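Section 4: Packing soft goods into a reused box

By now your cloths should be washed, fully dry and sorted on the table. If they are still even a little damp, please go back to Section 3 and give them another night on the rack. The box will wait for you. 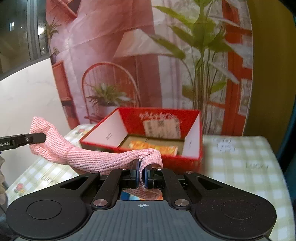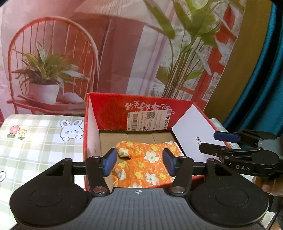 Choosing the box is the part people tend to hurry, and I would ask you to slow down a little here. At Listside we reuse whatever comes to the door, as long as it is clean and keeps its shape, and a box that has already been through the mail will do very nicely for the linen shelf. The red one still has its old shipping label, with the barcode and a bold number 8, stuck on the inside of the back wall, and a label like that should be covered with plain paper before you write your own, or somebody will read the wrong number come December.

1. Open all the flaps and fold them outward. Run your hand over the floor of the box and take out any grit, staples or bits of tape.

2. Line the floor with one sheet of tissue. Bare corrugated cardboard can leave faint stripes on pale cloth over a long winter.

3. Start with the flat printed cloths, such as an orange floral. Fold each one in half and then in half again, keeping the print on the inside, and lay it flat against the floor.

4. Next come the knits. Pick up a waffle-type knit at both ends, let it hang for a moment, and untwist the middle before you fold it. A knit that goes in as a rope comes out as a rope — I have a pink one that took 2 days under a stack of books to forgive me.

Note: Hold a knit up only as long as you need to. The heavier ones will stretch under their own weight.

5. Stop when the pile is just below the rim. You should be able to close the flaps with one hand. If you have to lean on them, take out the top 4 pieces and start a second box.

6. Write the shelf number on the short side, and copy it into the Perrin list along with a few words about what is inside ("florals, pink knit" is plenty).

Caution: Do not use mothballs or scented sachets in a closed cardboard box. The smell gets into the board and stays there. Cedar blocks wrapped in tissue are fine.

Revised 3/30/26, Ksawery Bednarek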